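Kollbridge Robot Group
Minutes of the equipment planning meeting, May 2023

Present: Teresa Phelan (chair), Meinrad Eder, Nadiia Tkachenko, Rodel Rivera
Apologies: Philomena Carroll

1. Minutes of the January meeting
Agreed with one correction. The spare cable order went to Brondeck, not Nondura.

2. Budget
Teresa reported 2,000 euro left in the equipment line. Travel has been closed off and cannot be moved across. Anything bought from this line must be invoiced before the end of the quarter.
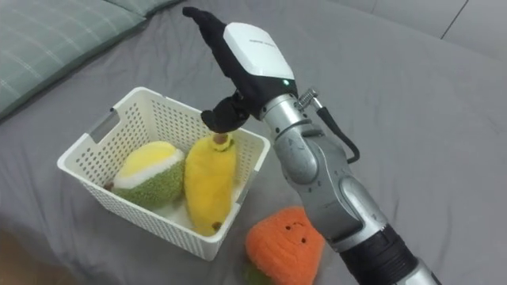

Meinrad asked if cable sleeves could come out of consumables. Teresa said yes, up to 205 euro. Anything above that comes back to this meeting.

3. Second hand
Nadiia has a quote from Nondura for a spare hand, valid for 3 weeks. It is over what we have left, so it would have to be shared with next year's budget. Rodel would sooner pay for a service of the present one - he thinks a spare can wait. No decision. Nadiia to ask Nondura for a price on a service and a loan unit.

4. Bedroom tidying task

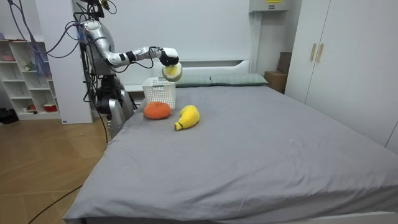 Plush fruit held over the basket at the bedside.

Rodel wants to keep this task on the plan for next year. Agreed. Teresa asked that floor cable covers be priced with it. Ó Flaithearta can supply and fit them.

5. Baskets and soft toys
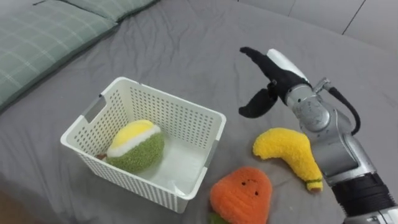 Rodel asked for 5 more baskets and a wider set of toys. Meinrad was content with the baskets but wanted the toys chosen by shape. A curved banana lying flat on the sheet and a rounded durian in the basket are different things to grip, and he would like more of that spread before we buy duplicates. Agreed, Rodel to draw up a list.

Actions
Nadiia - Nondura, service and loan prices
Teresa - Ó Flaithearta, cable covers
Rodel - toy list and basket order

Next meeting to be set once Philomena is back.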